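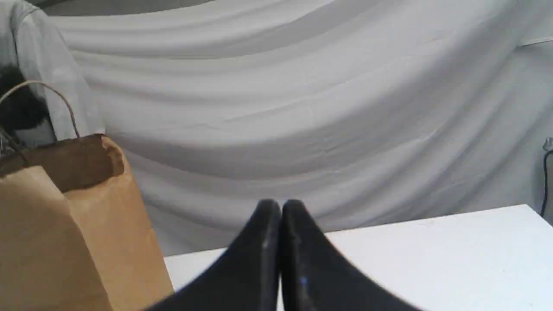 Opening slide: brown paper bag with a twisted cord handle, beside a white table.

Speaker notes: The Bag by the Table
An evening talk on packing, carrying and putting away
Umuser Neighborhood Hall, August 24, 2026

Leave the first slide up while people find their seats. Say hello, thank them for coming out, point to the coffee and the side door. Then go straight in.

Good evening, everybody. I want to spend our time tonight on paper bags, and I know that sounds like a small subject for a grown person to bring to a hall full of other grown people, but I have been thinking about it since May and I would love some company. How many of you have a bag of bags at home? (Wait for hands. Let them laugh.) Mine lives between the refrigerator and the wall, and when I finally pulled it out this spring I had enough brown paper in there to wallpaper the hallway.

SLIDE 1, still up

Look at the top edge of the bag for a moment. It's folded over into a cuff. I grew up with plain grocery sacks, the kind with a raw zigzag edge, and those would tear down the side if you so much as looked at a can of tomatoes. A folded edge gives your hand something firmer to hold, and it helps the mouth of the bag keep its shape while you're loading it. If you have plain sacks at home you can make your own cuff, two turns, about as wide as your thumb, and do it before you put anything in. I always forget and try to do it afterward with the bread already in the way.

Then there's the handle, the thin twisted cord looping up from the rim. I'm fond of these. They're only paper, twisted tight, and they'll carry a surprising amount if the load sits flat on the bottom. Where they let you down is the swing. You come up the porch steps, the bag bumps your knee, and one side of the handle starts to peel away from the inside. So for anything heavy, one hand through the handles and the other hand underneath, please, even if it makes you look like you're carrying a baby.

(Hold up the MacAulay bag from the box under the lectern. Pass it around. Ask for it back!)

SLIDE 2, text only: "Bottom, middle, top"

Most of you do this already, so don't linger. Cans and jars on the bottom, standing up. Boxes along the sides, where they work like little walls. Soft things in the middle, and bread and eggs on top. Cold things get a bag of their own, and that bag should be the one you unpack first. Paper and damp don't get along, and a frozen package sweating against the bottom for the length of a drive home is how I once lost a whole jar of pickles on the driveway.

Tell the pickle story if the room is friendly. Skip it if we started late.

SLIDE 3, text only: "A clear place to land"

This is the part I care about most, so slow down here.

When we ran the pantry packing day at Zultow, we sent out 200 bags in one afternoon, and the packing itself went beautifully. What held us up was having nowhere to set anything down. Every table had a coat on it, or somebody's lunch, or a stack of flyers. We ended up clearing one long table completely and keeping it clear, and from then on the bags moved along so nicely that we finished almost 30 minutes early and had time to sit down with a piece of cake.

I've tried to bring that home with me. Before I go shopping I clear one stretch of counter, and it doesn't have to be large. The bag goes next to it, everything comes out of the bag onto the clear part, and only then does it go to the shelves. If you put things away straight from the bag, you'll find yourself walking to the same cupboard four times, and I say this as someone who did exactly that for most of her life.

(Sip of water. Check the clock. Should be near the halfway point.)

SLIDE 4, text only: "Keep 8"

Now, back to the bag of bags. My rule is eight. Eight good ones, folded flat along the creases they came with, standing on edge like file folders. When a ninth comes in, the most tired one goes out. Anything clean and dry can go in the paper recycling here in Vosari, but do check for a receipt at the bottom first. I have found a library card in there, a birthday check and a single earring.

Uses for the retired ones, if there's time: lining the vegetable drawer, wrapping a parcel, ripening pears, covering the table when the kids paint. Ask the room for theirs. Last time a lady in the back row told us she cuts hers into garden pot liners and I've been doing it ever since.

CLOSING

Questions, then the folding practice at the side tables. Spare bags are in the two boxes by the piano. Remind people that the sign-up sheet for the fall packing day is next to the coffee, and that we could really use a few more cars.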